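Home | Rider Services | Operators | Depot Guides | Forms | Contact

Didham Community Transit
Operator Set-up Guide, Section 4: Start of shift, booking tablet and dispatch

Read this before your first solo run. Covers the Cikon tablet, the manifest and the radio check. Wheelchair tie-downs are in Section 5, not here.

Before you start
- Tablet off the charging rack, your own login card, vehicle key.
- Bus parked in its bay, brake on, ignition to accessory only.
- If the tablet on the rack has a red tag, leave it. Take the next one.

4.1 Log in and pair

1. Dock the tablet in the dash cradle. Push till it clicks.
2. Hold the side button until the logo comes up.
3. Tap your card on the back. Short beep = good. Long beep = try again, then call dispatch.
4. Choose your vehicle number. Check it against the plate over the door, not against yesterdays sheet.
5. Wait for the green bar along the bottom. Bar stays orange, pull the tablet out and re-dock.

NOTE: Three bad card taps locks you out. Only dispatch can clear it.

4.2 Load the manifest

1. Tap Runs, then Today.
2. Pick your run. Runs starting with C are the Calik loop, A is Alaoui Road and the hospital.
3. Scroll right to the bottom before accepting. Late bookings get added at the end and don't sort themselves until you accept.
4. Look for the mobility flags: W wheelchair, K walker, S service animal, E escort riding free.
5. Check there's room. The small buses take 8 seated. Anything over, call it in before you roll.
6. Tap Accept.

CAUTION: Don't accept a run for another operator to "hold" it. The whole run moves to your hours and payroll has to unpick it by hand.

4.3 Radio check

1. Channel 4.
2. Say vehicle number, run letter, "radio check". Wait.
3. No answer in a minute, try once more, then use the depot phone.
4. Do not leave the yard without a working radio. Tablet messages don't count.

4.4 At the stop

1. Pull up, brake, four-ways on.
2. Tap Arrived. This starts the wait timer.
3. Help the rider to the door if they're flagged K or W. Ask first.
4. Tap On Board once they are seated and belted.
5. Rider not there when the timer hits zero: call dispatch, get the okay, then tap No Show. Never the other way round.

NOTE: Timer keeps running if the tablet drops signal. The clock at the top is right even when the map is frozen.

CAUTION: No tapping while moving. Includes creeping up to the kerb. Tablet dims above walking pace but the buttons still work, so its on you.

4.5 Fares

1. Pass holders: tap the pass on the reader, green light.
2. Cash: exact only, into the box. Do not make change.
3. No fare and no pass: carry them, tap Unpaid, carry on. Office follows up.

4.6 End of run

1. Tap Close Run. Odometer goes in without the decimal.
2. Walk the bus to the back seat. Every time, even if the last trip was empty.
3. Log out before you undock, or the next operator gets your name.
4. Tablet back on the rack, charging light on.
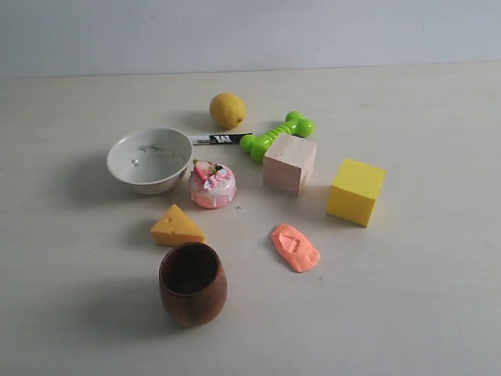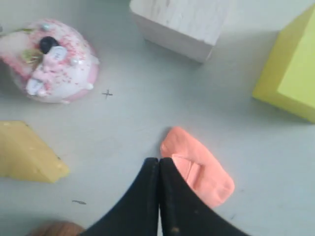
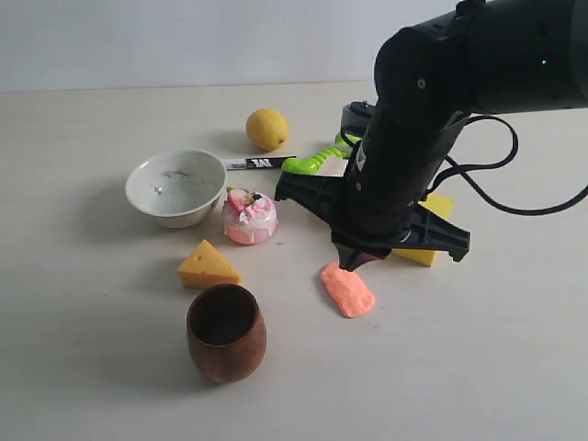
4.7 Lost property

Everything found on the walk-through gets tagged before you clock off, no matter how small. Tag wants the vehicle number, run letter, seat row and the time you found it. One tag per item, tied or taped, then into the grey bin behind the dispatch counter. Describe the thing plainly, in words the phone staff can read back to a caller: "black and white marker", like the one lying near the lemon in the first photo, gets matched a lot faster than "stationery". Shape and colour if you don't know what it's called. Phones, wallets, keys and medication don't go in the bin, hand those to dispatch in person and get a signature. Food goes in the garbage, open or not, but log it anyway.

Items are kept 25 days. After that the office deals with them. Don't promise a rider you'll drop something off on your next run, send them to the counter, open 8 to 4 except Wednesday when it closes at noon.

4.8 Quick fixes

- Frozen map: close it, reopen. Don't restart the tablet mid-run.
- Wrong run accepted: call dispatch, don't close it yourself.
- Cradle won't hold: use a spare from the rack, write the bus on the whiteboard.
- Reader dead: treat all passes as paid, note it at Close Run.

Next: Section 5, Ramps and tie-downs

2 comments | 8 shares

Related
- Section 3: Pre-trip inspection
- Section 5: Ramps and tie-downs
- Calik loop winter detours
- Cikon tablet: changing your PIN
- Shift swap form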